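Brazo humanoide Vula con mano de cinco dedos – ficha de compra y presupuesto

Purkier distribuye el Vula en tres configuraciones: brazo suelto, par de brazos y torso con dos brazos. La ficha del fabricante es optimista. Esta la hemos redactado nosotros y conviene leerla antes de pedir precio.

Para qué lo compra la gente
Casi siempre para manipular objetos domésticos sobre una mesa: envases, utensilios de cocina, cosas blandas. Si lo que necesita es mover cajas iguales de un punto a otro, una pinza de dos dedos Fuchs le saldrá más barata y le dará menos guerra. Se lo decimos a todos los clientes y la mitad compra la mano igualmente.

Qué incluye el pedido
Brazo con muñeca y mano montadas
Fuente de alimentación y cableado de 2 metros
Licencia del software Skiretti, un puesto
Manual en inglés (el español sigue pendiente desde mayo)

Qué no incluye
Mesa, soporte, iluminación, cámaras externas, parada de emergencia homologada y recambios. La parada de emergencia nos parece una omisión difícil de defender, pero así viene de fábrica.

Carga y alcance
El catálogo habla de 500 gramos por mano. Con el brazo recogido nos lo creemos. Con el brazo extendido, pida una prueba con sus propios objetos y no con la pieza de demostración que lleva el comercial.

Lo que suele faltar en el presupuesto
El precio del hardware es la parte fácil. Reserve 25 días laborables de una persona técnica para la puesta en marcha, y no se los asigne a quien ya tiene otro proyecto. Añada dedos de repuesto: el juego cuesta 238 euros sin IVA y no se venden sueltos – sí, aunque solo se rompa uno. La licencia Skiretti se renueva cada año y el segundo puesto se paga aparte. El transporte de vuelta para reparaciones corre por cuenta del cliente a partir del primer año.

También hay que contar con la mesa. Una superficie forrada en tela cambia el agarre y el deslizamiento frente a un tablero liso, así que cotice el forro si sus ensayos lo requieren.

Sobre la autonomía
«Listo para tareas cotidianas», dice el folleto. Pregunte qué tareas, con cuántos intentos y si había un operador al mando. Mattes Frerichs, de nuestro servicio técnico, recomienda dejar esas respuestas por escrito en el contrato – de palabra no sirven para reclamar nada.

Plazo y condiciones
Entrega según existencias. No aceptamos devoluciones de manos ya montadas. El alquiler previo a la compra se descuenta del precio final si el pedido se firma antes de que termine.
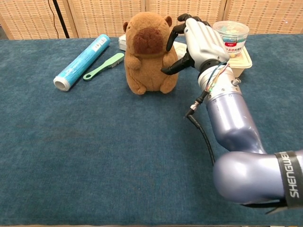

La mano junto al peluche, sobre la mesa forrada 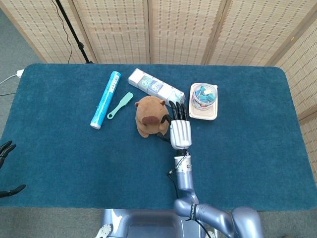

Última modificación de esta página: 26 de junio de 2024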